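Kendance had two grippers to choose between and a month to do it in. The Fulov came in a grey case with foam cut to fit. The Moriarty came in a cardboard box with 87 screws in a bag and no list.

Berhanu Admasu ran the Fulov first. He laid the table the way the sheet said, red cloth, plate on the left, cup upside down, and started the count at one. By attempt 508 he had stopped looking up when it closed on something.

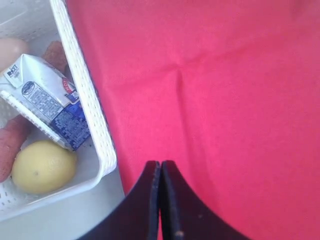
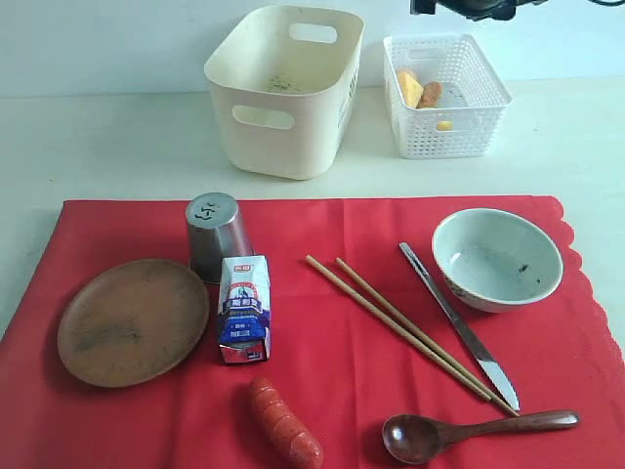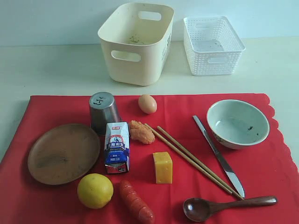 The table at Kendance, with the red cloth and the white basket.

"Which one do you like?" his sister asked on the phone.

"It's not about liking."

"But which?"

He thought about the carton. The Fulov took it by the middle and squeezed. The Moriarty was slower and went for the top seam - it missed more often, but the carton kept its shape. The lemon gave neither of them trouble. The knife gave both of them trouble.

"The slow one," he said.

On the last night he stayed until 8 to finish. Attempt 3656 was the egg. The Moriarty came down over it, waited, and closed. Berhanu put his pen on the desk and kept his hands in his lap while it lifted.

In the morning the man from Iltmont came for the spreadsheet. He wanted the averages, so Berhanu scrolled to the averages. The man wrote down two numbers and asked if there was anywhere near by to get lunch.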